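Speaker notes – Evenings outside in Jarulow
Kuo-hua Wan

4 comments | 21 shares

Start slowly. Ask who has eaten by the harbour already. Wait for hands.

I came to Jarulow in September, when the visitors had gone home and the terraces were still open. This is my favourite month for it. The light is low, the mussels are good, and you can get a table without booking.

First stop: Brallby, the old fish hall. It has 122 seats outside, all facing the water. Order the smoked eel on rye bread. Mention the blankets on the chairs, people like this detail.

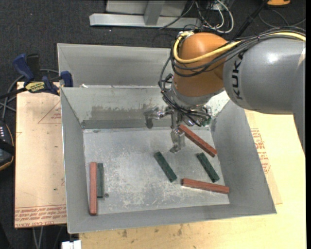 Do you need a car to go from one bar to the next?

The small ferry takes you to nearly all of them, and it runs until 11 in the evening. Buy the ticket on board.

Second stop: Hirkwood, on the hill. There are 412 steps from the ferry landing – say the number slowly. The garden bar at the top makes its own pear cider. Go before sunset, as the west tables fill first.

Last stop: Gachanja, a coffee house which becomes a wine bar at 5. The kitchen is very small and serves only one hot dish each night. When I went it was lamb with beans, and I had it twice.

Leave time for questions. Ferry timetables are on the table by the door.

Contact the speaker | Back to top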